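第四章 抓取工位的规矩

4.1 先别急着让它动

我第一次教这门课的时候，开场就讲标准条文，讲了整整一节，底下睡倒一片。后来我改了办法：先讲规矩是怎么一条条长出来的，条文留到4.3节再说（想考证的同学别慌，该背的一条都少不了！）。

我在Lamrani实验室带过一阵子杂物分拣，就是让机械臂从料箱里把形状各异的东西一件件夹出来。那时候我们的操作规程只有一页纸，还是Siham Benjelloun手写的，贴在门背后。第一条是“料箱必须夹紧在台面上”，第二条是“线缆和气管要留够弯曲余量，走完全部行程不许绷直”。我当时觉得这也太琐碎了吧，谁会不知道呢？结果5月份有一轮试验要连续抓3,000次，跑到第181次，料箱没夹牢，自己挪了位置，后面的数据全得重来。 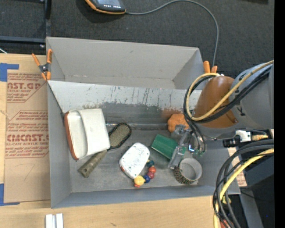

从那以后我开工前必做三件事，你们做本章实验时也照做。先用手推一推料箱，推得动就重新夹。再把机械臂降到低速，空走一遍最远的几个点，眼睛只盯线缆，别盯夹爪（新手都爱盯夹爪，我也一样）。最后翻一翻试验记录，箱里放了哪些物品、从哪天开始用的，都要写清楚，换一件就记一笔。

还有磨损。料箱内壁会被刮花，夹指也会变形，这些都算工位状态的一部分。我们后来规定每抓100次停下来查一回，Hajar Abdel Hamid嫌太勤，跟我争了好久，最后写进规程的还是100。你们的实验课时间短，每30次查一回就行，查完在表4-1里签名。

下一节我们来看工位的风险评估怎么写，请先把自己小组的台面草图画好带来。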